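3.2 Sorting material

Each set in the Rillholm study held small blocks in plain colors, laid out on a wooden board before sorting began. Shapes included cylinders, stars, a heart and a cube (Figure 4). Of 3125 sorting trials, 2380 were kept for analysis. 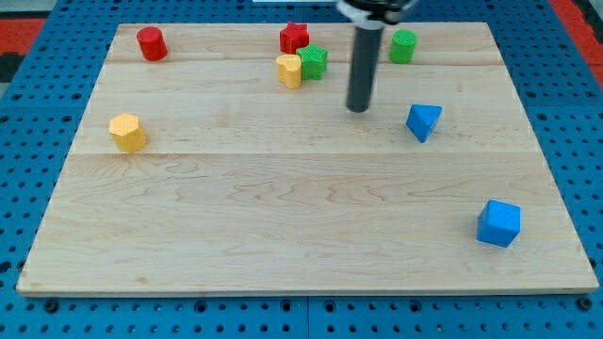

Which property do people sort by first when color and shape conflict? Color, in most trials, with shape used afterward to divide the larger groups.

Figure 4. Blocks on the board, including a red and a green star.

Trials longer than 600 seconds were dropped, following Kälin's procedure. Spacing between blocks was not controlled.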